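Sterkora Help Community
Perception and planning
Solved – up to 5 replies shown

Pillow segmentation merges with the sofa, planner then picks the backrest

kettlewire
posted Friday, 106 views

Hi all. Running the Sterkora tidy stack with the Buvitz segmentation model on the front end. Task is straighten the cushions on a sofa. Works fine on our dark green one. On pale sofas it falls apart.

What happens: mask for a light pillow bleeds into the back cushion behind it, so I get one big blob. Centroid lands somewhere on the backrest, grasp planner says fine, pose is reachable, off it goes. Depth looks ok to my eye in the viewer – there's a clear step at the pillow edge – but the mask ignores it.

Tried so far:
confidence up from default, loses the pillow altogether
bigger input size, slower, same blob
swapped the prompt from "cushion" to "pillow", slightly better, not enough

Config is stock apart from depth_weight which I haven't touched. Planner is the Kodon one. Is this a retrain job or am I missing a setting? Would rather not label 2000 frames if I can help it.

marrowfat
reply

Had this. Retrain it.

oddsocket
reply, marked as accepted

Don't retrain yet. Two things.

First, depth_weight is zero in the stock config, so the model is running on colour only whatever the viewer shows you. The viewer draws depth from the raw topic, it says nothing about what the mask step uses. Set it to 0.5 and restart the perception node (a reload doesn't pick it up, been a bug for ages). Check the log line at startup, it should print depth fusion on. If it prints off you have edited the wrong yaml, there's one in the package and one in your workspace and the workspace one wins.

Second, the planner shouldn't accept a grasp that size in the first place. Kodon has a max_object_extent check but it's off by default. Turn it on and set it a bit over your biggest pillow. Then a merged blob gets rejected and you get a re-look from another viewpoint instead of a poke at the backrest. Do this even if the first fix works, masks will always go wrong sometimes.

Also "pillow" is the right prompt. "Cushion" matches the seat and back cushions as well, and the model isn't wrong to do that.

One catch – if your depth camera is noisy on shiny leather you'll see holes in the mask after the change. Run the hole fill filter before fusion, not after. I had the order backwards for 2 weeks and blamed the camera.

Test view I keep going back to for tuning, blue pillow splits off easily on colour, the light grey one beside it is the hard one:
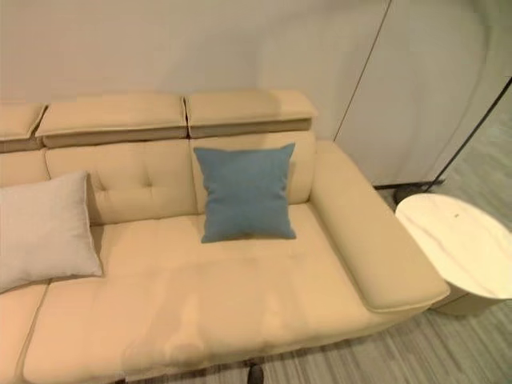
Does the extent check run before or after the collision check in Kodon?

Before. It only looks at the bounding box of the mask cloud so it's cheap, and anything that fails never reaches the collision stage. You'll see extent_reject in the planner log with the measured size next to it, handy for picking your limit.

bent_flange
reply

Agree with the above mostly. We use the Bangash edge refiner after fusion, snaps the mask to the depth step. Helps where a pillow is leaning and the bottom corner sits on the seat, that corner is allways the bit that bleeds for us. Bit of a pain to build, needs the older message package.

If you do end up retraining, put pale on pale in the set before anything else. Ours was nearly all bright pillows and it showed.

kettlewire
reply to oddsocket

It was the yaml. Wrong one. Log said fusion off the whole time. Set it to 0.5 in the workspace copy, restarted, and the masks separate now. Extent check is on too. Still get a few holes near the seams, will try the filter order tonight. Cheers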